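# Chapter 4: When the Bench Changes

At Sidex, used office computers were taken apart by hand until July. The shop then had 2320 machines waiting and two benches. Automation came first to the dull steps, and the workers kept the judgment – what to save, what to scrap. 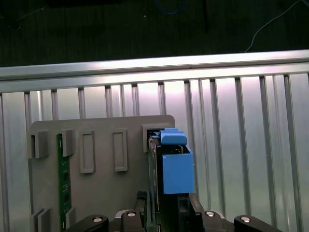
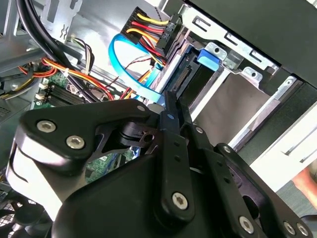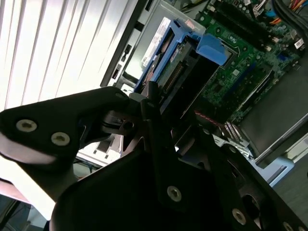
Ackah, from the second bench, remarked that her wrists hurt less now but that she missed deciding her own pace. This chapter asks who sets the pace after such a change, and how pay and training should follow it. Section 4.1 starts with the job descriptions.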